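Notebook, reading corner (ground floor lounge), April

Start 8:20 in the morning, before people come in.

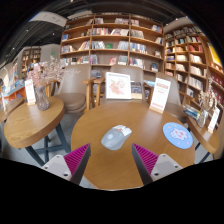 Center table with the mouse and the blue mousepad, armchairs behind, flower table to the left.

Purpose of this round: decide what stays on the small round tables and what goes back to the shelf. The lounge was furnished by Skumau last year and we were asked to keep the look of it, but also to make one table where a person can sit with a laptop for an hour. These two wishes do not go together very well, so I try to write down what I did and why, for the next one who takes the corner.

Center table

I chose this one for the laptop place. It has the armchairs close to it on the far side, and the light on the top is even in the morning. The top is light oak color and shows every ring from a cup, so please use the felt coasters from the drawer (the drawer sticks, pull it up a little and then to you).

Mouse: the light gray one with the small orange part near the scroll area. I took it from the Gromby box, not from the Vidard box. The Vidard mice are a little smaller and two people told me that the hand gets tired. The Gromby has label 113 in our list.

Mousepad: the round light blue one with the cartoon character and the small dots. I know that in the last meeting we spoke about plain pads only. I tried a plain dark one from the shelf first and I did not like it on this table, it looked like a hole. The round one follows the shape of the table and the color is soft. It stays until somebody has a strong opinion, then please write it here and do not simply exchange it.

Place of the pad: on the right of the mouse in the first layout. This is not how a person works, of course. When the laptop is there the mouse must be on the pad, and the pad must move a little toward the edge. I want to find a place for the pad where the frame and the sign can stay where they are. First try was 20 cm from the edge to the middle of the pad. Too far for a short arm. Second try was 8 cm, and then the pad hangs over the edge. I will make a third try in the afternoon with a real laptop.

Picture frame: white, square, with the pink floral picture. It stands near the far edge. I would like to keep it, it goes well with the dried flowers on the other table. One problem is that a person who sits in the middle armchair looks at the back of it. Also from the front it hides most of this chair, so visitors may think there are only two seats. To try: move the frame to the left by one hand width.

Sign card: the white one with the wooden base, to the right of the frame. The print is pinkish red and small. From where I stood I could not read it, and I think this is a fault of the card and not only of my eyes. Ask Ngui if they can print the same text two sizes bigger. The wooden base is good, we keep the base.

Dark upright thing behind the frame, on the right: I wrote "book" in the list and then put a question mark. Check if it belongs to the lounge or to the display. If it is a book, it should lie down or go to the shelf, because standing there it makes the back of the table heavy.

Armchairs

Three pieces, taupe or beige fabric (we do not agree on the name of this color), wooden arms and legs. Nothing to repair that I noticed. The armrests are nice to hold but they do not go under the table top, I measured this last month and forgot to write it down. So a person with a laptop sits a little far and bends forward. For one hour it is acceptable. For longer we need another kind of chair, and then the look is different, and we are again at the beginning.

I did not move the chairs this morning.

Flower table (left)

Same light oak top, dark crossed legs in metal. Clear glass vase with the dried flowers in pale pink, and the small white tent card next to it. I leave this table as it is. The flowers open very wide and a sleeve can catch them, so it is better that nobody works here. When you clean, lift the vase with both hands and put it on a chair, do not push it over the top. Small pieces of the flowers fall down on the gray floor, use the soft brush and not the vacuum cleaner.

The card here has also pinkish print. If Ngui makes a new one for the center table, order both in the same time so the pink is equal.

Orange counter

Not part of this round. There are colorful items on it and I am not sure who takes care of them. I only note that from the center table the orange is quite strong on the left side, and the pale things look paler because of it.

Cost until now: 212 for the mice, pads and coasters together, receipt is in the blue folder. Printing is not included.

To do
- third try for the place of the pad, with laptop
- frame one hand width to the left, then sit in all three chairs and look
- write to Ngui about the two cards
- find out about the dark book
- put the Vidard box back on the upper shelf
- repair the drawer, or at least put some wax on it

Continue after lunch if the corner is free.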